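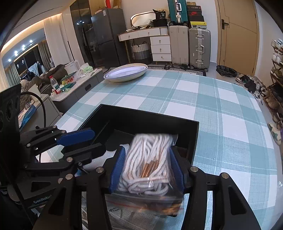 Flostport

Flostport is the harbor kingdom where most of the Pestik stories take place, and I've been keeping this entry going ever since my daughter asked me who was king before Honkanen and I couldn't tell her. The stories were written by Sointu Turunen and drawn by Oskari Ikonen, and they run to 3 books plus a little winter tale that I count and some readers don't.

Setting

The kingdom sits on a cold bay with the Rirkton hills behind it. In the first book the town has 400 houses and one school, which meets in the old bell tower (the bell still rings, usually in the middle of spelling). King Honkanen can see the whole place from his kitchen window, and he spends a lot of time there, as he does his own baking.

Pestik

Pestik is a young hedgehog who comes down from Rirkton in October looking for work and ends up as the king's messenger. I love that she's slow! The gull who had the job before her could cross the bay before breakfast, but he read everybody's letters. Pestik takes all day and never opens one. Her friend the ferry goat shows up in the second book and gets most of the good jokes after that.

History of the kingdom

According to the map inside the back cover, Flostport was founded 300 years before the stories begin, by fishermen who followed a lantern in the fog. Who carried the lantern is never settled. The winter tale hints that it was a hedgehog, and my daughter considers the matter closed. The king before Honkanen was his aunt, Queen Marla, who gets a single page and a very fine hat.

The long stair

Over 2,350 steps lead from the harbor up to Rirkton, and Pestik climbs them in the last chapter of every book. The second climb, with the snow coming down and the letter for her mother under her cloak, is the one I'd read first if you only have time for one before bed. In the third book she stops halfway to talk with a snail, and that talk goes on for nine pages.

See also: The Ferry Goat; Bell Tower School; Queen Marla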